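4.2 Student project: the Baird enclosure

The second case comes from the undergraduate robotics module, in which pairs of students were given one term to collect demonstrations and train a simple pick-and-place policy. Callum Tosh and Yogesh Sachdeva chose to work in the Baird enclosure, a small booth with patterned walls, because they wanted to know whether a busy background would hurt a policy trained only on wrist camera images. The other pairs used the plain bench in the main teaching lab.

The students recorded 30 demonstrations a day over the last weeks of term and stopped in May with 1000 usable episodes. Episodes were labelled in Fetov, the annotation tool used throughout the module, and training was run overnight on the shared Praner machine. Both students took turns at operating the arm. Sachdeva wrote the script that discarded episodes in which the gripper had closed before reaching the object.

Their first model often confused edges in the wall pattern with edges of the target. Tosh suggested adding random colour changes during training, and the pair kept this setting for the remaining runs. Figure 9 gives a wrist camera view inside the enclosure, with the gripper open and the contour pattern on the surface overhead.

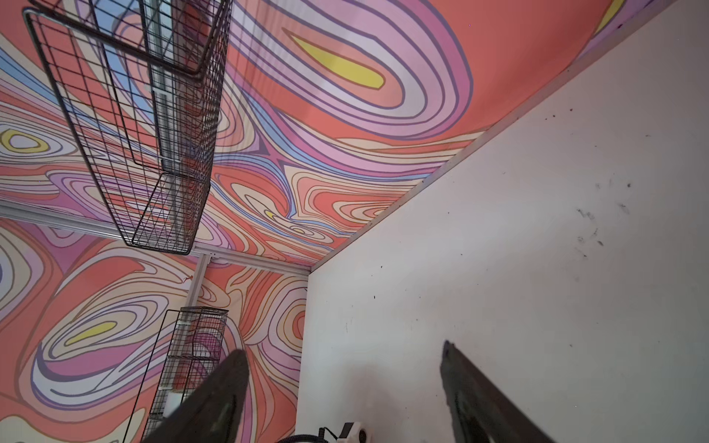 Figure 9. Wrist camera view, gripper open.

Did the students need earlier experience with robot arms? Most had none, and the module began with 2 supervised sessions on safe operation before any recording was allowed.

Marks were given for the written report and the logbook. The success rate of the final policy was not assessed.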